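Drilar Garment Folding Line: Set-up and Staff Guide

Section 4. Working with the hand-held grippers

4.1 Purpose of this section

The Drilar line learns to fold garments from folds carried out by trained staff. During the learning period, an operator holds one gripper in each hand and works at a covered table. The movements are recorded and later used to prepare the robots for the same task. This section covers the table, the grippers and the changes to working duties that the employer should settle before recording begins.

4.2 Preparing the table

1. Place the table where the operator can stand at one long side with both elbows free.
2. Lay the cloth cover over the whole top and let it hang over the far edge. Small creases are acceptable.
3. Put the garments within reach at one side.
4. Route all charging cables away from the operator's feet.
5. Switch on both grippers and wait for the green lights before lifting them.
6. Take up one gripper in each hand, with the jaws pointing away from the body.

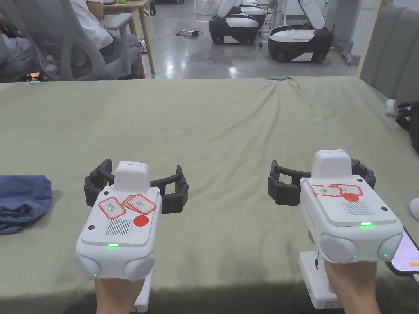

7. Open and close each pair of jaws fully, 4 times, before the first garment of the shift.
8. If either side feels stiff, put both grippers down and report the fault to the shift lead. Do not continue with one gripper.

Note: The grippers should be held with a relaxed wrist. Operators new to the work often grip too hard during the first shift, and the strain is felt mostly in the thumb.

4.3 Recording a fold

1. Spread the garment on the cover.
2. Pick up the cloth by a sleeve or hem, using the tips of the jaws.
3. Fold at the speed you would use by hand. Do not slow down for the benefit of the recording.
4. If the cloth slips, pick it up again and carry on. Corrected mistakes are useful and should be kept.
5. Stop after 20 minutes and rest both hands.

Caution: Keep fingers, lanyards and loose cuffs clear of the jaws at all times.

A standard learning period consists of 2,000 completed folds for each type of garment. Where shirts only are to be handled, 800 may be enough for a first trial. These totals apply to the whole team and must not be used as individual targets.
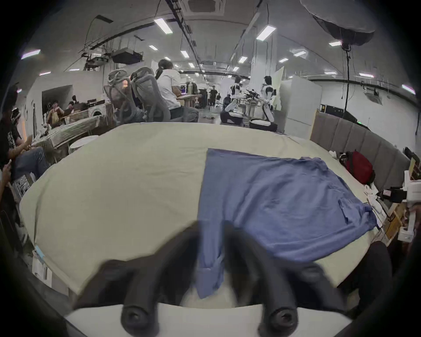 Stendley, replying to the draft of this guide, asked that the point about targets be made more strongly. In its packing hall the totals had been posted beside the rota, and staff had taken them as a measure of how soon their own jobs would end. The reply added that folders with long service were the most reluctant to take part, and that they came forward only once their new duties had been put in writing.

This request has been accepted. The employer must now complete 4.4 before any recording takes place.

4.4 Changes to duties

1. Tell all affected staff which tasks will pass to the robots and which will remain manual.
2. State in writing the duties and rate of pay of each operator after the learning period.
3. Record time spent with the grippers as ordinary paid work.
4. Offer training in checking finished folds and clearing jams to present folding staff before advertising outside.
5. Name a person to whom concerns may be brought during every shift.
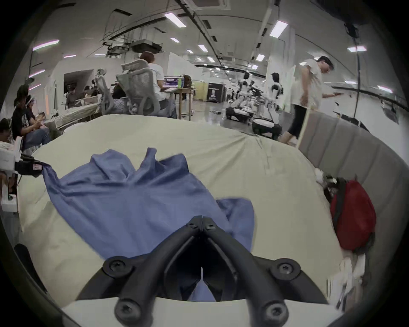 Recordings may not be used to assess the speed or conduct of an operator. Anyone who regularly passes through the recording area should be told that it is in use, including office staff and visitors.

At sites supplied through Nygård, the written statement in step 2 is returned with the delivery papers. All other sites should send it to the Funine service desk.

4.5 End of shift

1. Switch off both grippers and check that the lights are out.
2. Wipe the jaws with a dry cloth.
3. Place the grippers on charge.
4. Enter any faults in the log, including those already reported by word of mouth.

For cleaning and replacement of jaw parts, see Section 5.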